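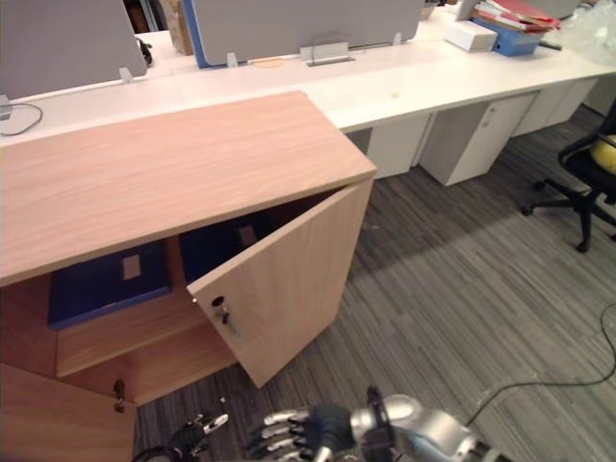
The cabinet in the back office, with the key in the door.

Zuleica Nogueira has been collecting bread recipes from her neighbors in Sarkmont since the February her mother's oven gave out, and she now has 3,047 of them, which she'll happily talk about until your coffee is stone cold (mine was!). "People think they have no recipe," she told me. "Then you ask what their aunt made, and you're there for two hours."

I wondered who had been the hardest to win over.

"Oh, Elvira Cusi. Five visits! She fed me every time and told me nothing."
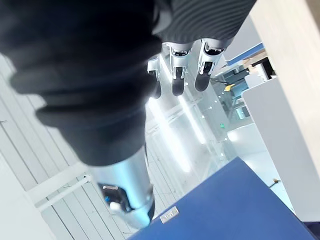 Close up, silver and black.

Elvira's corn loaf did arrive in the end, written in pencil, with the salt left out. Zuleica has baked it with three different amounts and still isn't happy.

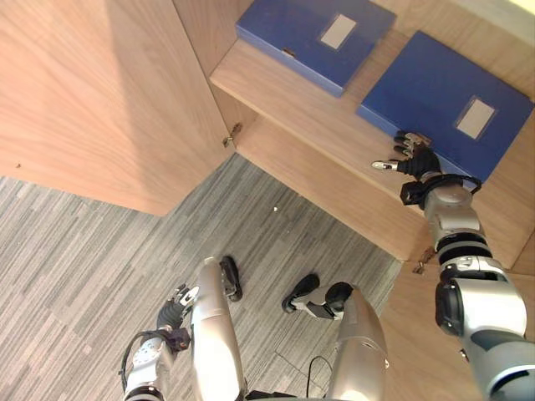
The book she's planning will hold 300 recipes, and choosing them is slow going. "I've settled on 147. My husband says print those and go to bed."

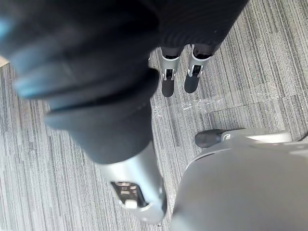 She laughed at that for quite a while, and then went to look for the butter.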